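Drinks Aisle: Shelving, Packs and Price Labels

Gallery, Wornorier shop fittings pages
Compiled by Heino Urbonaitė

The pages in this section deal with the drinks aisle of a small self-service supermarket: how cans and bottles are packed, how they are shelved and how they are priced. Earlier galleries covered the bakery counter and the chilled cabinets. Opening text is kept short and each entry has a line or two of notes. Terms in the notes follow the Delik fittings glossary, with everyday words used where the trade word is obscure.

The aisle was refitted in February. The old Hopkin shelving had fixed brackets, and a change of pack height meant taking out a whole bay. The replacement runs use slotted uprights, so a shelf can be moved up or down one slot at a time without tools. Shelf heights were set for the tallest pack on each level, plus a hand's clearance for lifting it out.

Cans

Tall cans in multipacks of six, film-wrapped, two rows of three. A pack in this format has no handle. It is lifted by the top edges with both hands, and the film takes very little of the load if the fingers are placed over the lids. Green cans on the shelf and in the pack being moved to a wire cart; the yellow holder above carries the "SUPER MARKET" heading and two price panels, each with a handwritten figure. 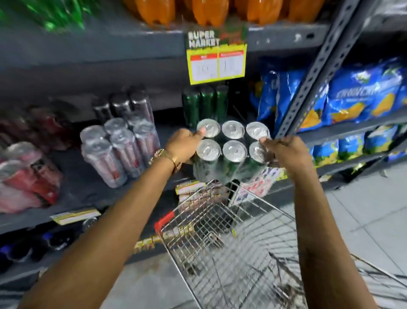

Notes on the can shelves

Film-wrapped packs: Shrink film holds the cans at the sides and leaves the lids easy to grip. Packs should be stocked with the long side parallel to the shelf edge where depth allows. Torn packs are taken out and sold as single cans.

Stacking: Packs of standard cans may be stacked two high on the middle shelf. Tall cans are kept to one layer under a low shelf, as the upper pack cannot be tilted forward far enough to clear the edge.

Load: The shelves used for drinks are rated by the supplier, Lurnum, at 300 kg evenly spread. The lighter pattern used for snacks is not suitable for cans and should not be swapped in, even for a short promotion — the two look alike from the front but have a different lip underneath.

Shelf depth: 400 mm on the upper levels. The bottom level is deeper and is used for bottles and other heavy stock.

Notes on price labels

Two systems are in use together. A continuous label strip runs along the shelf front and holds one label per product. Hanging holders are fixed to the edge of the shelf above and drop down in front of the stock, where they can be read from further along the aisle. The hanging type is used for products on offer or with a recent change of price.

Handwritten panels are quick to replace but need a broad marker and a steady hand. Thin pen strokes are hard to read under strip lighting. Figures should fill most of the panel height, with nothing else written beside them.

Holders must not hang so low that they catch on a pack as it is lifted out. A drop of 5 cm below the shelf edge is enough for a single line of figures. Deeper holders go between two products — not in front of one.

Notes on carts

Small wire carts suit narrow aisles and short shopping trips. Multipacks go in first, flat on the base, with the weight towards the handle end. Snack bags and other soft goods go on top. Corner caps are checked for cracks when the carts are washed, and spares are kept with the wheel sets.

Stock of spare labels at the time of writing: 2,000 blank panels, red header, unprinted below.

Page last revised 2018-05-12. Corrections to measurements are welcome and should state the bay and shelf level.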